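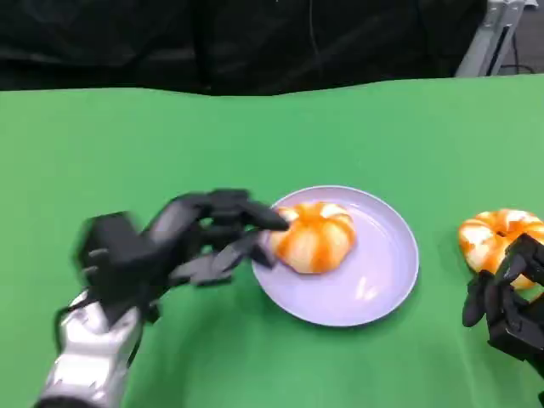 Chapitre 7
Apprendre par démonstration la manipulation bimanuelle d'objets fragiles

Objectifs du chapitre

À l'issue de ce chapitre, le lecteur sera en mesure de formuler un problème de manipulation à deux mains comme un problème d'apprentissage supervisé, de décrire les étapes de constitution d'un corpus de démonstrations téléopérées, de distinguer erreur de prédiction et échec de tâche, et de discuter les limites d'une politique apprise lorsque l'objet manipulé se déforme.

Prérequis : cinématique directe et inverse (chapitre 3), commande en impédance (chapitre 5), notions de base sur les réseaux de neurones (annexe B).

7.1 Position du problème

Les chapitres précédents ont traité de la saisie d'objets rigides dont la géométrie est connue. Le planificateur y disposait d'un modèle de la pièce, calculait des points de contact admissibles, puis vérifiait la stabilité de la prise au sens de la fermeture de force. Cette démarche suppose que l'objet conserve sa forme sous l'effort et que le coefficient de frottement soit à peu près constant sur toute sa surface.

Un fruit épluché ne satisfait aucune de ces hypothèses. La mandarine, débarrassée de son écorce, présente des quartiers souples séparés par des filaments blancs dont la tenue mécanique varie d'un exemplaire à l'autre. Une pression excessive rompt la membrane ; une pression insuffisante laisse le fruit rouler ou glisser. L'intervalle utile entre ces deux situations est étroit et dépend de la maturité, de l'orientation et de la surface d'appui. Établir un modèle analytique fidèle est possible en laboratoire de mécanique, mais son identification pour chaque fruit serait sans commune mesure avec la durée de la tâche.

L'apprentissage par démonstration propose une autre voie. Un opérateur humain commande le robot à distance et réalise la tâche un grand nombre de fois. Le système enregistre de manière synchrone les images de la caméra de tête, les positions articulaires des deux bras et des deux mains, ainsi que les consignes envoyées. Une politique est ensuite ajustée de façon à reproduire, pour une observation donnée, la suite de consignes que l'opérateur aurait choisie.

7.2 Le protocole Grasevik

Le protocole qui servira de fil conducteur à ce chapitre porte le nom de Grasevik. Il a été défini par Rosângela Brandão et Mpho Sibiya pour comparer des méthodes d'apprentissage sur des tâches de dépose et de rangement d'aliments. Le poste de travail comporte une table recouverte d'un tissu vert uni, un fond noir et une assiette de couleur pâle. Le contraste entre ces éléments facilite la segmentation des fruits et limite les corrélations fortuites entre l'arrière-plan et l'action.

Le robot est équipé de 2 mains à plusieurs doigts articulés. La tâche de référence s'énonce ainsi : à partir de mandarines épluchées placées sur la table, disposer les fruits dans l'assiette sans rompre de quartier. L'attribution des fruits à chaque main n'est pas imposée. Les opérateurs saisissent en général avec la main la plus proche, et conservent l'autre en attente ou en maintien. Cette liberté enrichit le corpus, mais introduit une difficulté sur laquelle nous reviendrons en 7.4 : pour une même observation, plusieurs actions sont également correctes.

Le corpus retenu comprend 809 démonstrations. Parmi elles, 123 ont été mises à part pour l'évaluation hors ligne et ne doivent intervenir à aucun moment dans l'ajustement des paramètres. Chaque enregistrement est découpé en segments d'approche, de contact, de transport et de relâchement. Le découpage a été vérifié manuellement par Kátia Dantas.

7.3 Formulation

On note o(t) l'observation à l'instant t, composée de l'image de tête et du vecteur des positions articulaires, et a(t) le vecteur de consigne. Une politique π de paramètres θ associe à o(t) une séquence de consignes a(t), …, a(t+k−1), où k désigne l'horizon de prédiction. Dans le protocole Grasevik, k peut aller jusqu'à 10 pas de commande.

Le choix d'une séquence en lieu et place d'une consigne unique répond à deux préoccupations. Il atténue d'abord l'accumulation des erreurs, phénomène par lequel un léger écart conduit le robot vers des états absents du corpus, où la prédiction se dégrade encore. Il préserve ensuite la cohérence temporelle du geste, en particulier au moment où les doigts arrivent au voisinage du fruit. Une hésitation de la politique à cet instant se traduit par des contacts répétés, souvent plus dommageables qu'une prise imparfaite.

Un horizon long présente toutefois un inconvénient. Entre deux observations, le robot exécute des consignes calculées à partir d'une image ancienne ; si le fruit roule, la main poursuit sa trajectoire vers une position périmée. Le compromis entre cohérence et réactivité constitue l'objet de l'exercice 7.2.

Définition 7.1. On appelle échec de tâche tout essai au terme duquel un fruit se trouve hors de l'assiette ou présente une membrane rompue. L'erreur de prédiction désigne l'écart moyen entre les consignes prédites et celles de l'opérateur sur les démonstrations réservées à l'évaluation.

Ces deux grandeurs ne varient pas nécessairement ensemble. Une politique peut présenter une erreur moyenne faible et échouer de façon systématique lors de la fermeture des doigts, phase brève dont le poids dans la moyenne reste modeste.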